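# Trisdale County Fair is looking for PA crew

We've been putting sound across the Trisdale showground for a good many summers now, and we'd love a few more friendly people to help us do it again this season.

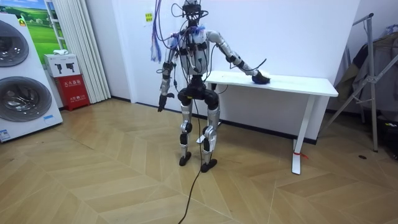 The work starts in April, when Rocío Beltrán and her riggers walk the grounds and decide where the horns and the long cable runs should go. We use more than 100 speakers between the main ring, the livestock barns and the parking fields, so there's plenty of climbing, coiling and carrying (and a fair bit of standing around with a radio, too!).

You don't need a background in audio, though if you've run a mixer at church or school we'd be very glad to hear it. You do need sturdy boots, a driver's license and a willingness to be on site by 6 a.m. during fair week. Lunch is on us, and so is the training.

Pay is hourly, with overtime on show days. To apply, write a few lines about yourself to Jahangir Paul at the Plusgate office, or call and ask for extension 762. Please mention any dates you can't work.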